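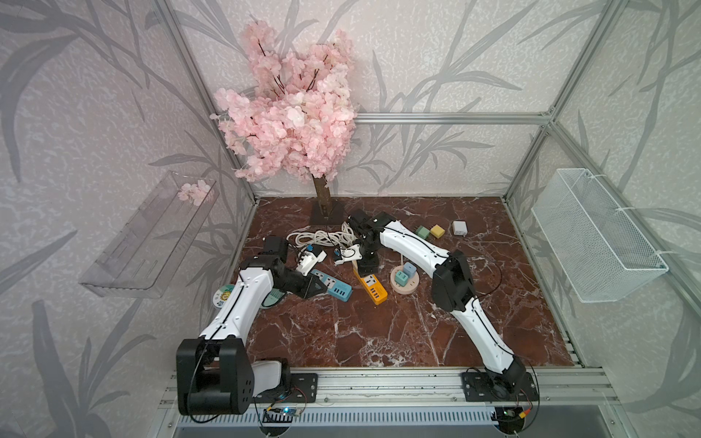
Clearing a gripper overload fault after a cable snag

Applies to: two-arm Wilamo cells running the Wernell controller
Last revised: November, S. Sarantis

Symptom

One arm stops partway through a pick. The controller reports a gripper overload, and the other arm holds position. On our cell this shows up most often when charging cables are among the parts. A loop gets over a fingertip, the arm lifts, and the current rises until the limit trips.

Do not press Resume. The controller keeps the last target, and the arm will pull toward it as soon as torque returns.

Before you reach in

1. Press the stop button and wait 10 seconds.
2. Switch off motor power at the supply. The stop button alone leaves the holding current on.
3. Support the forearm of the faulted arm with one hand while a second person cuts the power. These joints have no brakes and the arm will drop.

Freeing the cable

4. Open the fingers by hand from the motor side. Pulling on the fingertips strips the pinion.
5. Slide the loop off downward. If it has gone behind the finger carriage, take out the 2 screws holding the fingertip and lift the tip away.
6. Follow the arm's own cable from the wrist back to the base. Look for a stretched section, a nick in the jacket, or a connector that has started to back out of its housing. A half-seated connector gives the same fault code at random for days afterward.
7. Move power strips and adapters away from the arm bases before homing. None of them should be plugged into line power while they are used as parts.

Restart

8. Restore motor power with both arms clear of the work surface.
9. Home the faulted arm first, then the other one.
10. Run the gripper open and close test with nothing in the fingers. Current should stay under 400 mA for the full stroke. If it goes over, replace the fingertip carriage and repeat the test.

Keeping it from coming back

Set the gripper overload limit in Fourie to trip before the shoulder limit. The defaults are the other way around, so the arm drags the whole tangle before anything stops. Add a lift check at low speed: raise the wrist slightly, read the current, and release if it climbs.

If the same arm faults 2 times in one shift, leave it powered down and log it in Indau with the controller dump attached. Savvas Sarantis has the spare wrist cables.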